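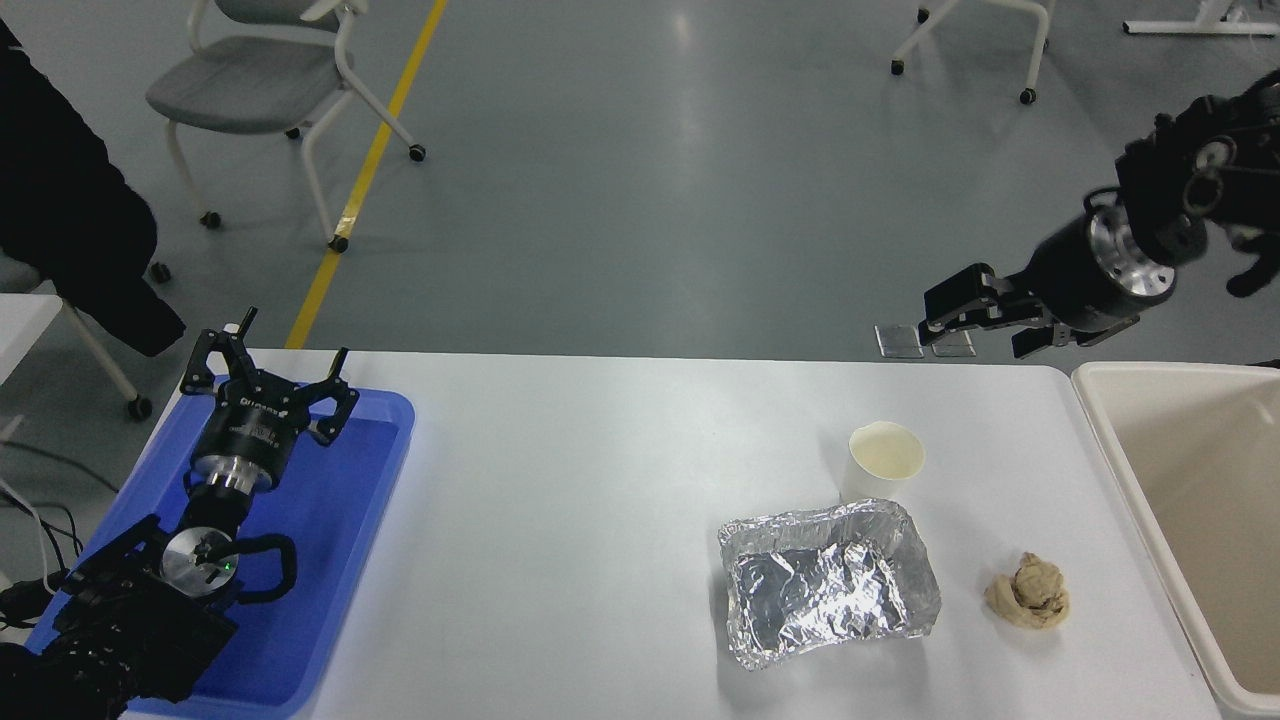 White paper cup on a white table.

Casis Tasting Notes

Version 1.2, Friday, March 12, 2021
Maintained by Zoltán Lakatos

What is in it

Casis is a set of 2,000 short written notes on drip coffee. Each note covers one cup and was written by one taster. The notes come from two coffee clubs, one in Nondton and one in Bogale, and were first kept on paper cards. All text is in English.

Files

notes.csv - one row per cup
tasters.csv - one row per taster, no names
words.txt - the 160 flavor words used in the notes, with spelling fixed

Columns in notes.csv

note_id: number of the card
club: N or B
taster_id: matches tasters.csv
roast: light, medium or dark, as printed on the bag
water_temp: degrees Fahrenheit, blank if not written down
score: 0 to 100
text: the note itself

How the notes were written

Tasters poured from a shared pot and did not see the bag until the card was handed in. They could write as much or as little as they liked. Most wrote two or three sentences. The Bogale club used a scale of 0 to 50 until May, so those scores were doubled before they went into the file. The original numbers are not kept.

Cards were typed in by hand and read over once. Crossed-out words were dropped. Where a word could not be read, the text has [?] in its place.

Known problems

- Dark roasts are thin in the Nondton rows. The club didn't care for them.
- The same taster may have two IDs if they belonged to both clubs.
- Water temperature is missing for almost 160 cups.
- "Bright" and "sour" are used for the same thing by some tasters. We left both words in.

Scores from the two clubs should not be averaged together without checking the spread first.

Use

Free to copy and change. Please name Casis and the version number. The sorting script came out of an older project, Gorkadance, and keeps its own license - see the script folder.

Corrections are welcome. Send the note_id, the column and the fix.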